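What I Do All Day Now
2019-10-31

My sister asked me on the phone last week if I'd been replaced by a robot yet, and I laughed, and then I talked for most of an hour, so I figured I'd better put it in a post and save the rest of the family the phone bill.

For anybody new: I work in returns at Orkstead. You order a thing online, you don't like the thing, you send it back, and it lands with me or one of the other 32 people on my floor. I've been doing it for 15 years. You open the box, figure out what's in it, decide if it can be sold again, and put it in the right bin. If you think that sounds boring, you have never opened a return that was supposed to be a toaster and found someone's gym shoes. (Both left feet. I still think about it.)

In March we got an all-hands meeting with donuts, and when there are donuts you know something is up. They told us about Falla, our name for the project to get robot arms doing some of the handling. A few of us could apply to move over to it for a while. Same pay, day shift, no heavy lifting. I put my name in before I finished my donut, mainly for the day shift.

So now I spend my days in one corner with brown paper, blue tape and a whole lot of cable. The paper gets taped into squares so that when one of us says "put it there" we all mean the same "there." Items come in, we set them out, the arms get run on them, and we write down how it went. Then we set them out again. And again! My back is thrilled. My patience is getting a workout.
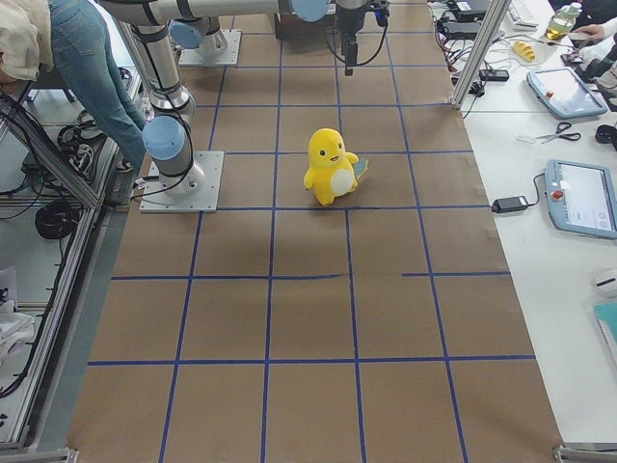
The yellow plush in its square, with a gripper parked well up out of its way.

Kanyarat Sangkhawat runs our corner. She came from the engineering side and I was a little scared of her at first, because she's quiet and she types faster than I talk, which takes some doing. But in the first week she stopped everything and asked me how I pick up a stuffed animal. I said, well, I just pick it up. She said no, really, how? And she had me do it over and over while she watched my hands. I grab low, under the belly, and I don't squeeze until I feel it push back. I had never once thought about it. I went home and picked up every pillow in the house to see if I did the same with those. (I do. My husband thinks I'm losing it.)

Soft stuff is the hard part. A box is a box, it has sides, and it stays the shape it was when you put it down. A plush toy flops over, or it stands up fine and then looks like a completely different object once it's on its side. We get a ton of plush back, too, especially in January. So the yellow guy gets a lot of time on the paper. He has been on more squares than I could name and I've gotten fond of him, which I know is silly.

The other half of it is a program called Ident, where everything gets logged: what the item was, which way up, what square, what happened. It was built for the engineers and you can tell. The first version had a drop-down list for "orientation" with words in it I had to look up. I complained, loudly, and Kanyarat changed them to standing, on its back, on its face and on its side. I consider that my contribution to science.

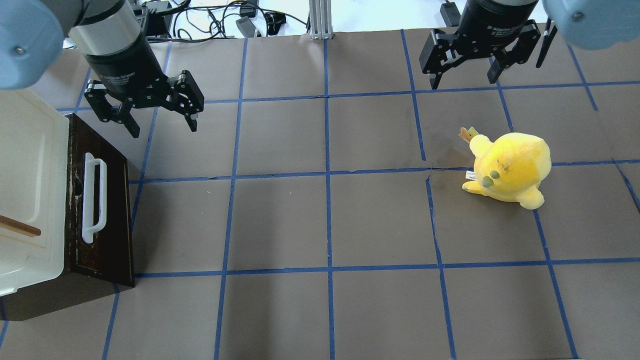
My title on paper is still Returns Associate, but what I really do is decide what counts. I didn't see that coming, and it's the part I like best. The arms don't know what "good enough" is, and somebody has to say. Take the yellow plush when he's lying on his side with his beak pointing left, right on top of a spot where two strips of tape cross. Which square is he in? You could argue for any of them. We did argue, through a whole coffee break, and ended up with a rule that he goes in as "on the line" and you don't pick a favorite. Back on the floor I made calls like that 500 times a shift and they were gone the second I made them. Over here each one gets written down, and the next person has to go by it, so I think a lot harder before I open my mouth.

Not everybody is as cheerful about it as I am, and I want to be fair to them. Colm Hennessy has worked the station next to mine since before I had gray hair, and he didn't apply. He said he wasn't going to teach a machine to do his job and then bring it a coffee. I get it. We've been promised no layoffs through next year, and next year is a date on a calendar like any other. When I eat lunch with my old table there are questions I can't answer, and there's sometimes a bit of a silence when I sit down. I don't love that.

And some things have gotten worse, plain and simple. With several of us gone to the corner the floor is stretched, and the backlog shelf in bay 205 is fuller than I've ever seen it. The temps are nice but they change every couple of weeks, so Colm spends half his day showing people where things are. He gets nothing extra for it. I brought this up with our manager and I'm going to keep bringing it up until she's sick of me.

This week we've had containers out as well. The bins come from Hinojosa, who we've always bought from, and the floor people know them inside and out. You know how you learn the way a lid sits, or which end you like to grab? I could stack them in my sleep. Watching the arms around them makes me notice how many tiny corrections I make without looking, a nudge here, a quarter turn there.
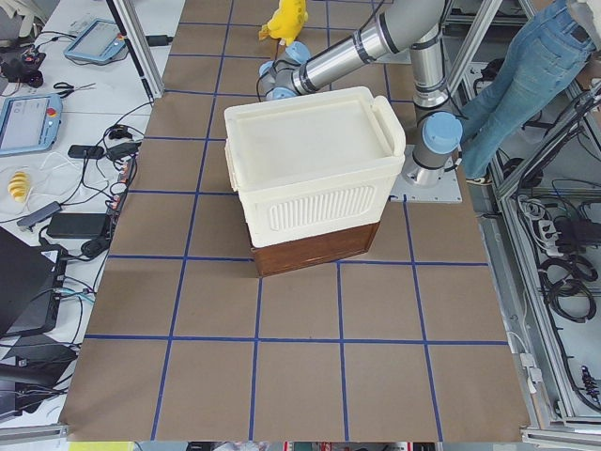 White bin on top of the wooden box, with one arm's wrist hanging over it.

I asked Colm to come by on his break and look at the stacking, since he's the best stacker in the building and he knows it. He stood there with his arms crossed for a while. Then he told Kanyarat that she ought to try things that are a little crooked, because nothing on the floor is ever set down straight, and she wrote it down and asked him what else. He gave her four more things! He was late back to his station. He says he's still not applying.

The trial runs until spring and then they decide who stays on it and who goes back. I've said I'd like to split the week if they'll let me, some days in the corner and some on the floor, so the two sides quit talking about each other like strangers. No answer yet. Meanwhile there's a bowl of candy corn by the time clock that I need to get to before the night shift does. Happy Halloween, and Mom, yes, I'm wearing the back brace anyway.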